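Braslow Residents' Association, ordinary meeting
2026-06-16, upstairs room, 7 pm

Right, I've got the minutes again, so you're getting them the way I heard them. If I've put words in your mouth, email me before the next meeting and I'll fix it.

Marius Nistor chaired. Apologies from Signe Fogh, who was stuck on the Kunside bus (she turned up at the second item, so I suppose that's a late arrival and I take the apology back). Last meeting's minutes were accepted once I'd corrected the spelling of Dawber in two places.

Item 1, the council election in November

We had a long go at this one. Marius wants us to run a candidates' night like last time, only with a proper moderator and a clock people can see. Nighat Shaikh said she'd support it as long as every ward candidate gets the invitation on the same day, as there was a fair bit of grumbling last time about who heard first. I agree with her and said so, probably for too long.

Zeeshan Satti asked whether we should endorse anyone. We talked around it for a good while. I was against, Hicham Tazi was for, and Hicham made a decent case that if a candidate is promising to keep the Dawber Street library branch open and the others won't say, then keeping quiet is a choice too. Fair enough, but our rules say we don't endorse, and changing the rules needs a general meeting. Hicham would like it noted that he thinks the rule is silly. Noted!

Motion: that we hold a candidates' night and send all invitations on one day. Moved Nighat, seconded Zeeshan. Carried, 6 to 2.

Item 2, leaflet money

The quote for printing 3,000 leaflets came in higher than any of us liked. Signe reckons we could fold the candidates' night notice and the library petition into one sheet and save ourselves a second run. Everybody brightened up at that. She'll do a layout and bring it next time, and Marius asked her to please keep the type big enough for his mum to read.
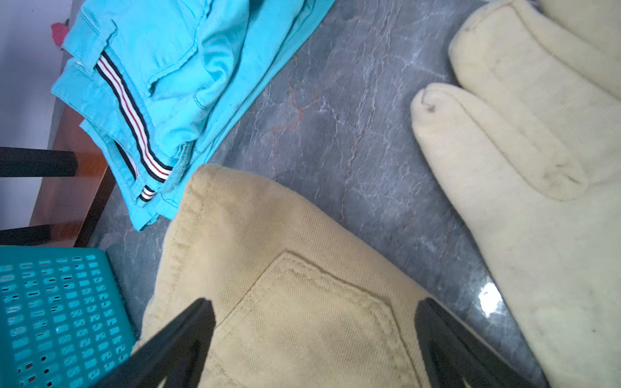 Minutes by Hicham's neighbour at number 11
Filed under: Meetings

Item 3, the Skunero Road closure

The council's traffic people want to shut the top end of Skunero Road to through traffic for a trial. I live down that way and I'm all for it, and I declared that before opening my mouth. Zeeshan isn't. He says the cars will simply pour down Kunside Lane past the school, and he'd like to see the counts before anyone calls it a success. Nighat pointed out that the submission form only lets you tick support or oppose, with a comment box the size of a stamp, so whatever we think we'd better write it up as a letter.

We didn't vote. Zeeshan and I are going to draft something together that sets out both views, which should be a colourful evening.

Item 4, other business

Hicham asked if meetings could start earlier. No agreement. Signe asked if they could finish earlier, and there was plenty of agreement.

Still to do:
Nighat: invitation list and wording
Signe: leaflet layout
Zeeshan and me: Skunero Road letter
Marius: book the hall for November

Closed at 9.20.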